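Visit to the Skarodum Yard and Harbor Open Day
06/12/2018

Thirteen members of the Keveo Sailing Association attended the open day held by the Skarodum yard. The party came by water in three boats, leaving the Keveo moorings at first light and making fast at the visitors' pontoon shortly before ten.

Guests were received in the sail loft, where the yard gave a short account of its work. The yard looks after 42 cruising boats over the winter and hauls most of them out in the fall. Members then toured the slipway, the spar shed and the rigging shop. The replacement of standing rigging drew the most questions, and staff were generous with their time.

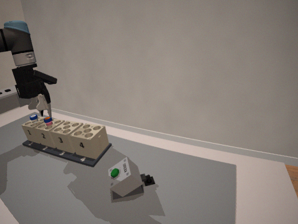
After lunch the party went aboard the Zasier, a gaff cutter built at the yard and now back for new deck planking. Work had been completed as far as the mast. The yard expects her to rejoin the summer fleet before the end of June, subject to the delivery of her mainsail from the Abou Jaoude loft.

The harbor office then outlined changes for visiting crews. A deeper berth has been set aside on the east wall for boats drawing more than six feet, and fuel must now be booked the day before. The office recorded 3,000 overnight stays last season.

The return passage was made against a light headwind, and all three boats were back on their moorings by dusk. Members wishing to join the next visit should enter their names on the list at the clubhouse.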